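Betreff: Re: [Somgate-Sparer] Umschichten oder liegen lassen?

Hallo zusammen, hallo Takumi,

Takumi Higuchi schrieb im April:
> Ich habe noch 2000 Euro auf dem Tagesgeld bei Suson und
> weiß nicht, ob ich alles auf einmal in den Anleihenfonds
> stecken soll. Wie macht ihr das?

entschuldige bitte, dass ich erst jetzt dazu komme, deine Frage hat mich aber die ganze Zeit begleitet! Ich stand vor Jahren genau da, wo du jetzt stehst, und habe damals in 4 Raten zu je 600 Euro gekauft - für meine Nerven war das genau richtig, auch wenn es ein paar Gebühren mehr gekostet hat.

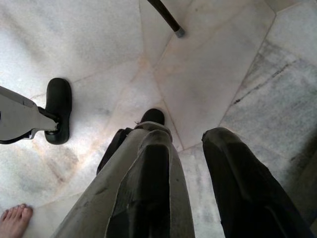 Wichtiger als der Zeitpunkt finde ich inzwischen die Laufzeit. Schau doch mal ins Factsheet, wie lang die Papiere im Schnitt noch laufen. Wenn du das Geld in zwei Jahren brauchst (du hattest ja mal die neue Heizung erwähnt), würde ich bei etwas Kurzem bleiben und einen Teil ruhig auf dem Tagesgeld lassen.

Magst du schreiben, wie du dich entschieden hast?

Ganz herzliche Grüße
Tsutomu Tamura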